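The Battery Shift

My aunt's repair shop on Morrison Street took in anything with a cord, a dial or a rattle, and in August it took in me. Two afternoons a week, bus fare plus lunch. I was thrilled! I had wanted to get behind that counter since I was seven.

My first job was the battery drawer. Oh, that drawer! Eighty years of shopkeeping seemed to have emptied itself into it, and it stuck, and when it finally gave I got the whole thing in my lap.

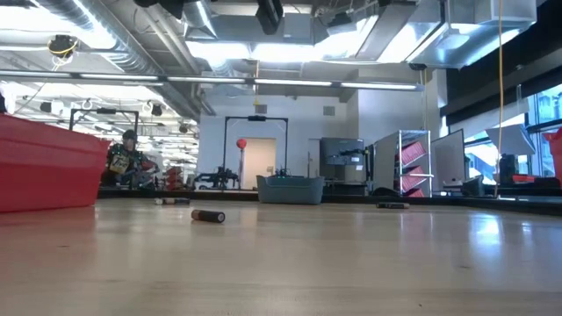

Batteries have a sound when they roll, a low happy rumble, and I fell for it that first afternoon. I dug them out from under the Netico radios and the big Devance floor lamp and carried them over by the armload. By four o'clock I was down to the last few, copper and black, lying on their sides on that pale tabletop between the red bin and the little gray-teal one. I tested each of them twice, just for the fun of watching the needle jump.

"Which bin do the good ones go in?" I called.

"Whichever one you'll remember," my aunt called back from under a Trindness mixer.

So I picked red – red for go, I told her, and she laughed so hard she dropped her screwdriver. Then a man came in with a doorbell that only rang when it rained, and she waved me up to the counter.

"Go on," she said. "Ask him what it sounds like."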